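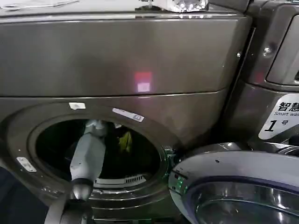 Arm in the drum, yellow cloth still in there. The machine next door is number 1, according to its label.

So I've had the Wirora arm on trial for 19 days now, and a few of you have been asking if it's any good. Short version: I like it more than I thought I would, and I'm still not sure I'd buy one.

The kit is sold by Fetomier and costs $1,439 a month on the basic plan, which made me put my tea down. For that you get the arm, the mount, the Estrella software and phone support. Setup took me most of a morning, plus a second go after lunch when I realised I'd skipped a whole page of the manual (my fault, the page was grey on grey!).

Unloading is what I wanted it for. My back has had enough of bending into front loaders, and towels and sheets are a dream with this thing. It reaches in, grabs a bunch, pulls, goes back for more. Small stuff is where it gets fussy. A single cloth up the back of a dark drum can take it a few tries, and I've found myself standing there cheering it on like it's a kid at swimming lessons.

Speed? Slow. My best full unload was 14 minutes — I'd do the same load in two, grumbling. But I can be folding while it works, so I've stopped minding so much.

Things I'd change: the app logs me out constantly, the colour settings for the status lights are buried under three menus, and spare fingertips are $195 a set. I also had a look at the Barnier, which is cheaper, but it wouldn't fit between my machines and the wall, so that was the end of that.

The trial price holds until August. I'm keeping it till then and I'll do another post once I've thrown some doona covers at it. If you've got one already, tell me how your fingertips are wearing!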